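Porous catalyst separates reaction steps in conversion of plant waste to solvents

Chemists at the University of Rostbridge have developed a porous solid catalyst that converts furfural, a compound obtained from crop residues, into a cyclic ether used as an industrial solvent. The reaction proceeds in a single vessel and without the noble metals normally required.

Furfural is produced by heating corn cobs, oat hulls and similar agricultural waste with dilute acid. Its conversion into solvents usually takes place in two stages. In the first, the aldehyde group is removed. In the second, hydrogen is added to the ring. The two stages favour different conditions, and plants generally carry them out in separate reactors, with a purification step between them.

The new material, described by the group as a layered nickel phosphosilicate, contains two kinds of active site. Sites on the outer surface of each particle remove the aldehyde group. Sites located within the pores, where the concentration of hydrogen is higher, complete the saturation of the ring. Molecules that have not yet lost the aldehyde group enter the pores only slowly, and the formation of unwanted alcohols is limited as a result.

In laboratory trials the catalyst gave a yield of 79 per cent. It was used continuously for 455 hours before a measurable decline in activity was recorded. Activity was restored by heating the material in air, a treatment that removes carbon deposits from the pores.

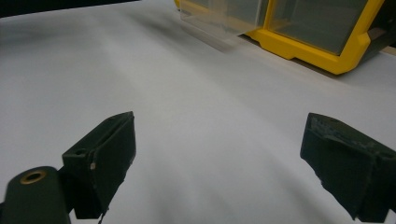

Dark green gripper fingers over a smooth white surface.

The surface area of the material was measured at 1,660 square metres per gram by nitrogen adsorption. According to the group, this value depends strongly on the rate at which the precursor gel is dried. Gels dried too quickly formed a dense solid in which most of the nickel was inaccessible to the reactants – a difficulty that had hindered earlier work on related compounds.

Samples were also examined at the Henance Centre for Surface Analysis, where X-ray absorption measurements were made while the reaction was in progress. The spectra indicate that nickel at the outer surface remains partly oxidized under operating conditions, while nickel inside the pores is present mainly as metal clusters with a diameter of 2 nanometres. The researchers consider this difference in oxidation state to be the origin of the selectivity, although the structure of the outer sites has not been fully determined.

Further work will address the behaviour of the catalyst with unpurified furfural. Commercial feedstocks contain sulphur compounds and organic acids, both of which are known to deactivate nickel. A test programme using material from the Sernunier biorefinery is scheduled to begin in February. The group also intends to replace the organic template used in the synthesis, which at present accounts for the greater part of the cost of preparation.

The study was supported by the Bielecka Fund for Chemical Research. Measurement data and a full description of the synthesis are available from the Department of Chemistry on request.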